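Home | Data | Files | Changes | Licence | Contact

# Skisik: crewed orbital flight timeline data

Skisik is a small set of tables about crewed spaceflights. It covers launch, orbit and landing times, the kind of landing, and how long each crew was off the ground. It was put together for people who want to draw timelines or check a duration without reading through several mission histories.

The current release has 483 rows in the main table and 6 tables in all.

## Contents

- `flights.csv` – one row per crewed flight
- `crew_seats.csv` – one row per person per flight
- `events.csv` – dockings, undockings, spacewalks, engine burns where a time is published
- `landings.csv` – landing type and landing area
- `sources.csv` – where each value came from
- `disputes.csv` – values on which sources disagree

All files are UTF-8, comma separated, with a header line. Text fields containing a comma are in double quotes. Line endings are plain LF. If you open the files in a spreadsheet, import the time columns as text, otherwise some programs will convert them to local time without asking.

## Columns in flights.csv

`flight_id` is a short code we made up. It is stable between releases and carries no meaning, so please don't sort by it.

`launch_utc` is the moment of lift-off, not of engine ignition. On some vehicles the two are several seconds apart, and older accounts often give ignition under the heading of launch. Where we could only find ignition, the column `launch_basis` says `ignition`.

`landing_utc` is first contact with ground or water. For winged vehicles it is main gear touchdown. Wheel stop is in `events.csv` where we have it.

`duration_s` is worked out from the two columns before it and is never typed in by hand. It may differ by a second or two from a figure in print. Don't report this as an error unless one of the two times is wrong.

`suborbital` is `1` or `0`. Flights planned as orbital that failed to reach orbit are marked `1` and carry a note.

`crew_up` and `crew_down` are kept apart. On station flights a person often goes up in one vehicle and comes back in another, and a single crew column hides that.

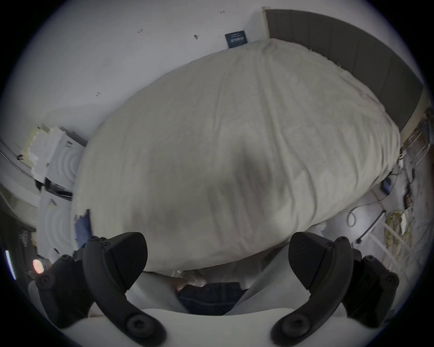 `crew_seats.csv` is the table to use for time per person. Join it to `flights.csv` twice, once on `flight_up` and once on `flight_down`. A join on `flight_up` alone will give wrong totals for anybody who changed vehicles, and the mistake is easy to miss as most of the early rows come out right.

## How the tables were made

The first version was typed from printed mission summaries into a spreadsheet called Jorden, which is why a few column names in the oldest release start with `jd_`. Those names were dropped two releases ago. A lookup of old names to new ones is in `docs/jorden_names.txt`.

Times are now read by a script, Fikre, which takes a plain text transcript, looks for anything shaped like a time, and proposes a value. Every proposed value is then checked by eye against the page. Fikre doesn't guess at time zones. If the page gives a local time with no zone, the value goes to a holding file until the zone has been settled from a second source.

Each flight needs two sources that don't copy from one another. That is hard to prove. In practice we accept two sources if they differ somewhere in wording or rounding, and we mark the row `single` in `source_status` if we can't find a second.

At present 35 rows are marked `single`. Most of them are flights where only a landing date and a rough hour were published at the time.

## Disputed values

`disputes.csv` has 107 lines. Each one gives the flight, the column, the value we use, the other value, and a short reason for the choice. The common causes are:

- ignition given as lift-off
- local time given as UTC
- rounding to the minute, then adding
- a landing time taken from the first radio report

The reason field is free text and was written over a long period, so the style is uneven. Searching it for a single word won't find every case of the same kind.

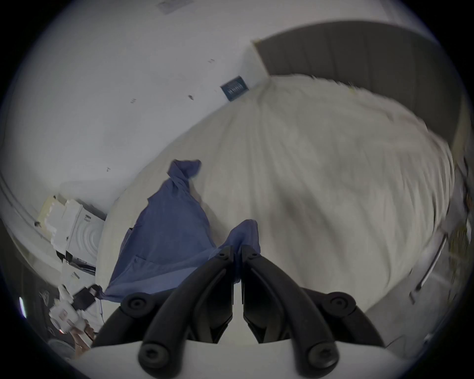
Gripper closed on the blue cloth, white duvet behind.

## Known gaps

Spacewalk times are thin for the early years. Some accounts time a spacewalk from hatch opening and others from the switch to suit power, and we haven't yet added a column to tell them apart. Treat sums over `events.csv` with care.

Landing coordinates were removed from the last release. They had been copied from sources that gave the planned point and the real point under the same heading – we couldn't separate them well enough to leave them in. They will come back when each has been checked.

Uncrewed test flights are out of scope, including those that carried animals. Flights that ended before lift-off are out of scope too.

Names are given in one spelling only, with no accents. This was a poor early decision. A second name column is planned for the release due in November.

## Checking a download

Run `giko check .` in the folder with the tables. Giko is a single script in `tools/` with no dependencies beyond a standard Python install. It tests that every `flight_id` in the other tables exists in `flights.csv`, that no landing comes before its launch, and that row counts match the manifest. It prints nothing if all is well.

A warning about a missing `flight_down` is normal for crews who were still in orbit when the tables were frozen.

## Corrections

Open an issue with the flight code, the column and a page reference. Scans are welcome if you have the right to share them. Corrections without a source are kept on a list and looked at when the flight next comes up, so they can take a long while.

Please send one flight per issue. Long lists tend to get half done.

## Licence

The tables may be used and changed freely, with credit to the Skisik data. The scripts in `tools/` are under the MIT licence. Source documents are not included and remain under their own terms.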